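The Winter I Stopped Winning at Gakum

I have a confession. I've put 763 matches into Gakum since October, and for most of them I was playing it completely wrong.

If you haven't tried it, Gakum is a two-player mobile strategy game. You bring a hand of eight units, you fight over three bridges, and the whole thing is over before your coffee's ready. I came in from bigger, slower games and figured I'd just build walls and wait people out. It worked great! For a while, anyway. Then I hit the Vanham league and lost 37 trophies in one evening to people half my level.

So I did what I should have done much earlier and asked for help. Kerubo Minja runs a small clan called Waweru, and she let me sit in on their practice nights (very patient people, I have to say). She watched me play one match and asked why I was holding on to my Lantern Witch until the last minute. I didn't have an answer. I guess I was saving her for something special.
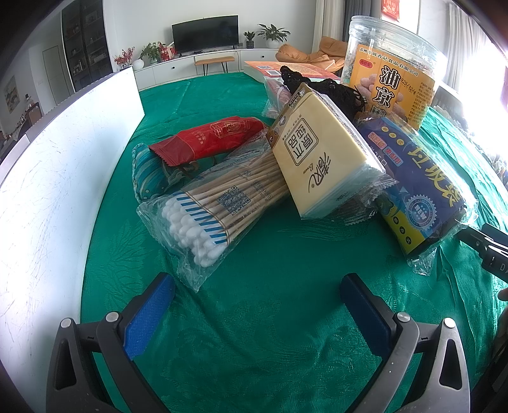
Cotton swabs on the green tablecloth.

Kerubo's advice was to play the Witch early, on the bridge I cared about least. Your opponent has to respond, and now you know two of their cards before the real fight starts. I tried it that night and felt like I was playing a different game. I still lost, mind you — but I could tell why I was losing.

Obadia Kinyua, who's been in the clan the longest, had me do something more boring. He made me watch my own replays with the sound off and call out every time I had full energy and wasn't spending it. It was painful. I'd sit there fully charged, admiring my walls, while the other player marched a pair of Tin Goats down the left side.

The 1/29/20 update shook things up again. Walls now crumble after 60 seconds, and the new Treltent map has only 2 bridges, so the waiting game I used to love is pretty much dead. I was grumpy for a day or so. Then I swapped both of my wall cards for a Ferryman and a cheap swarm (the Moths, if you're curious) and started having fun again.

I'm back in Vanham now, hanging on near the bottom. Kerubo wants me to drop the Ferryman too, and we've been arguing over it all week.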